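Chapter 6
Learning from Hand-Held Demonstrations

What you will study in this chapter
6.1 Why demonstrations are collected without a robot
6.2 Recording and cleaning the data
6.3 Soft materials: the laundry bag task
6.4 Reading a results table
6.5 Review problems

In Chapter 5 a person taught a robot by steering its arm from a second arm. The method works, but it is slow. Each lesson ties up a full robot, and the person teaching cannot feel what the fingers are touching. This chapter deals with another way to gather the same kind of lesson. The teacher holds a gripper in the hand, with a camera fixed to it, and does the job directly. The robot is brought in later, after the policy has been trained.

Our main case is the Cluturcombe study, run by Faith Minja and Elspeth Pringle and first reported in November 2019. Minja and Pringle wanted to know how much a robot could learn about handling thin, floppy goods from hand-held recordings alone. They gathered 3,000 recordings of household tasks. Of these, 646 involved a mesh laundry bag with a zipper. The rest covered towels, socks and pillowcases, and we return to them in Section 6.4.

The laundry bag was the hardest item in the set. A cup keeps its shape when it is pushed. A bag does not, and its zipper bends along with the cloth around it. The same bag can lie on a table in so many ways that no list of positions will cover them. The slider is small, and it may be close in color to the tape it runs on. Mesh adds a further problem, in that a camera sees the lower layer through the upper one, and a program that looks for edges will find far too many.

Minja and Pringle did not try to model the cloth. Their program, called Flileck, took in the camera view and the width of the gripper opening, and gave out the next short motion of the hand. It was trained on 2 versions of the data. The first kept every recording. The second dropped those in which the slider left the camera's view for more than 13 frames in a row. The smaller set gave the better policy, and Section 6.2 explains how the cutoff was chosen.

Before reading on, think about what the program has to work out from a single view: where the slider is, which way the zipper runs from it, and which part of the mesh can be held while the other part moves.
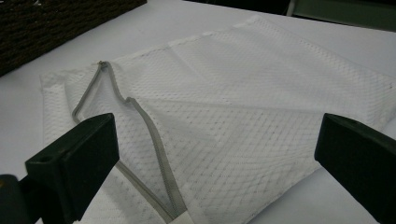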